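Home Diary Allotment Recipes About

We use cookies to remember your settings. Accept Manage

November, posted 9:40 pm by the author

Still packing. I had a big plan for today, which was to get all the glasses and the good plates done before lunch, and then I found the box of old postcards and, well, you can guess how the morning went. By two o'clock I had wrapped exactly one gravy boat.

The movers (Lalura, the ones with the nice woman on the phone) want everything boxed and taped the night before. They quoted me 400 dollars for the whole thing if I do my own wrapping, so I am doing my own wrapping! I bought 20 of the medium boxes from Kocsis down by the station and I already think I should have gone for 30. Where does it all come from? I live alone and I own four colanders. 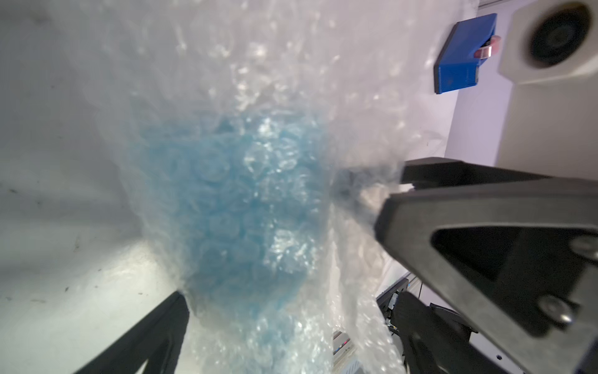
Bubble wrap is a funny thing to spend a day with. It won't lie flat, it won't stay folded, and it grabs the light so you can never find the end of the tape on it. I do like the way a bit of color comes through the layers, though — all pale and watery, like looking into a swimming pool. And yes, I popped some. Quite a lot, if you want the truth, standing at the counter with my coffee going cold.

I got into a rhythm once the radio was on. Cups first, then bowls, then the awkward stuff like the teapot with the long spout, which took three goes and most of a roll of tape. The big blue platter from Irkus is still on top of the fridge. I can't face it yet. It's 68 years old, it was Grandma's, and I'm scared of the thing.

Soup from a mug for dinner, as I'd packed the bowls. Tomorrow the hall closet, and I need to call Lalura back and ask if they take plants.

Sign up for the newsletter and get new entries by email.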